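Muka 2 patch notes in brief

The August update for Muka 2 is out now on all platforms. The download is 568 MB on PC and a little larger on consoles. Delari says save files from the previous version will load normally, but mods that change the inventory screen need to be updated first.

The main fix is for the crash when leaving the Nerkik mines with a full party. Players who were stuck there can reload their last autosave and walk out through the north gate. Fast travel from inside the mines is still turned off. 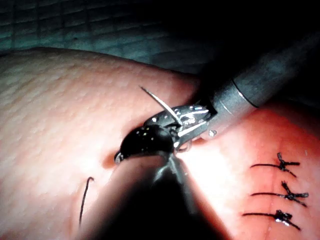

Controller settings now save between sessions. The frame rate cap can be set as low as 30 on laptops, and the option has moved from Display to Performance. Online lobbies hold up to 13 players, and the friends list now shows all 100 slots without scrolling back to the top.

Two known issues remain. Subtitles in the Quaye chapter can run behind the audio, and the map sometimes opens on the wrong floor. Both are due to be fixed in the next patch.

Recent items
Muka 2 server maintenance times
How to back up your save folder
Nerkik map pack: release details
Changes to the Delari launcher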